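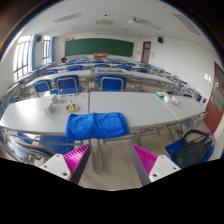
Flutum hand gripper FAQ
Sollwood sessions, updated October

Do I need to know any robotics?
No. If you can fold a towel you can do this. First demo usually takes people a while, then it clicks.

How many demos per task?
29 good ones before you switch. Bad ones don't count, but dont delete them, just mark them bad on the sheet.

What's a bad one?
Dropped the cloth and grabbed it with your other hand. Fingers out of view. Stopped halfway to talk.

How fast should I move?
Slower than you'd like. Normal hand speed is too fast for the arm to copy later. Open the fingers all the way before each grab.

Can I start with the towel anywhere?
Yes please. Over the desk edge, flat, across a seam between desks, bunched up. Same start every time = useless data.

Should I clear the desks first?
No. Scissors, boxes, pens, leave it all. Move stuff a bit between demos if you want.

Hand gripper or remote control?
Hand gripper for cloth. Remote (the Blöndal rig) only for the lid and drawer tasks, and you need the 10 minute intro first.

Where do files go?
Flukotness folder, under your session number. We have 413 demos up so far, almost all cloth. Check that yours uploaded befor you leave.

Gripper won't connect?
Hold the button for 9 seconds, let go, try again. Still nothing, swap it for another one and put a note on the dead one.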